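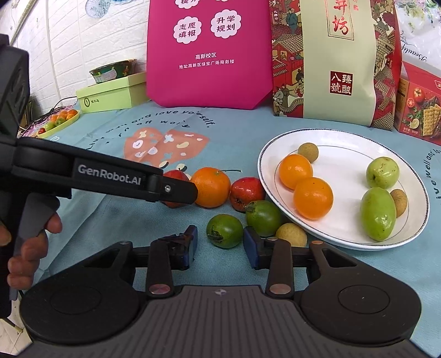 House rules for hand-held grippers: a small gallery

I've been asked so many times what we mean by "tidy technique" that I've finally put a page together. It's the handout I wrote for the Asden group in November, tidied up a bit, with the wordy bits cut out and a couple of pictures put in.

First, a word on where the rules came from. When we started I wrote 31 of them. Thirty-one! I was terribly proud of that list and I don't think a soul got to the bottom of it, me included. We're down to nine now, and they fit on one side of paper with room for a coffee ring. The ones below are the ones people ask me about most.

Everyday fruit is a lovely thing to practise on, by the way. It rolls, it bruises, and an apple wants a very different squeeze from a longan. I used to set out wooden blocks, and everyone got very good at wooden blocks.

Hands on the grip, fingers clear of the jaws. It's rule one and it stays rule one. If something needs straightening up, put the tool down first and then do it. I know it takes longer. I've had my thumb in there and I'd like you to skip that part.

Look before you close. Bring the open pads up to the thing you want and stop for a breath. Are they level? Is there something behind that you're going to shove off the table? Then squeeze, slowly.
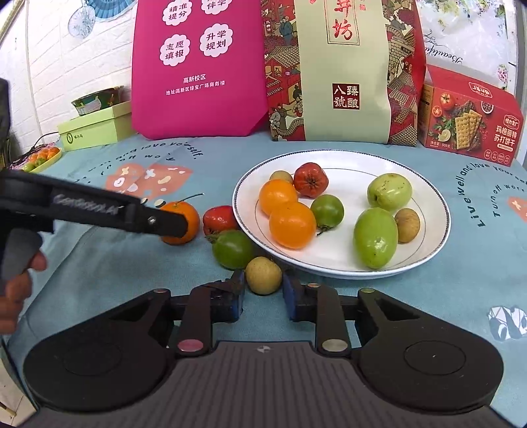

Two tools on the go: one jaw tip touching a tangerine, the other with its blue pads open and a small brownish-yellow fruit just beyond the gap.

Two tools, one table. This is where the arguments start, so we wrote it down. Each tool keeps to its own side, and if you have to cross the middle you say so out loud. The other tool waits. At Drindodier they do it differently (left always goes first) and that's fine too, as long as everybody in the room is using the same rule. Mixing the two is how you get a clonk.

Squeeze as little as you can get away with. Start soft, lift a finger's width, and if it slips then go a bit firmer. Anything with a stalk, try to hold it round the middle and leave the stalk alone. A crushed tomato doesn't count as picked up, whatever my friends at Laur say!

Three tries, then leave it. If you've missed the same piece 3 times running, move on to another and come back to it. Your fourth go is always a cross one, and cross goes are rough on the fruit and on the pads.

Say what went wrong. We keep a drop list, a plain sheet where you jot down whatever you dropped or squashed. There's no telling off. The Vomis lot borrowed the idea from us and theirs is much neater than ours, which I'm trying not to mind.

Wipe the pads at the end. Damp cloth, then a dry one, and get into the edges. Juice goes tacky overnight and on Friday you'll be wondering why everything sticks.

The full sheet of nine is by the door if you want a copy. Rule seven is being rewritten so ignore that one for now.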